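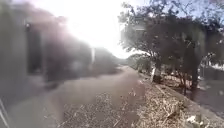 Pre-dispatch checklist, Napoleonic and military history stock
Hutholm warehouse, 6 July 2025
Checked by: Mohit Dubey

Cartons sealed and labeled: Yes. 236 copies of the Clekberg campaign history.
Spines and corners: 2 copies bumped, set aside for Jitendra Lodhi.
Fold-out maps present: Yes.
Price stickers match web listing: No. Old price still on 90 copies, relabel before shipping.
Shelf load signs readable: Yes.
Fire exit clear: Yes, after moving one pallet.
Next full check: December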